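I quit buying new sweaters in April, after the elbow went on my third one in 2 years. My cousin said to try Madgate, the secondhand place behind the bus station, and I came home with a huge bag and a silly grin.

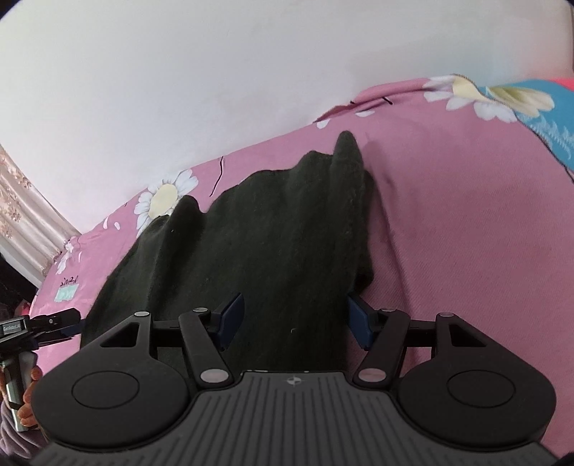
Washing wool scared me for most of my adult life. I once shrank a Coelho cardigan so badly it would have fit a teddy bear (I cried, a little). These days I go slow, and I lay everything out on the bed before I decide what needs help. Dark knits like the one on the pink flowered sheet are the worst for spotting moth holes, so I hold those up to a window.

Then comes the sink. Cool water, a small squirt of baby shampoo, nearly 9 minutes of doing nothing at all. I roll each one up in a towel and kneel on it, and yes, I look ridiculous!
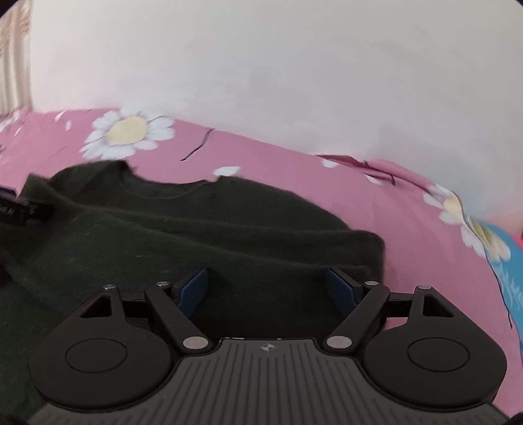 After that it's flat drying, away from the heater, and a whole lot of patience. I flip mine at bedtime and again at breakfast. My mother hung hers on the line and they all came down with shoulders like coat racks. 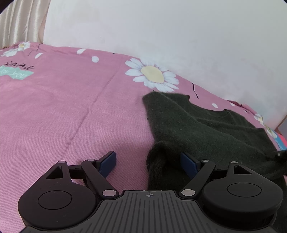 Wissam Mansour wrote in to tell me I'm fussing too much, and that a mesh bag and the wool cycle have done fine by her family for years. Maybe so! I'm still not putting my good gray one in there.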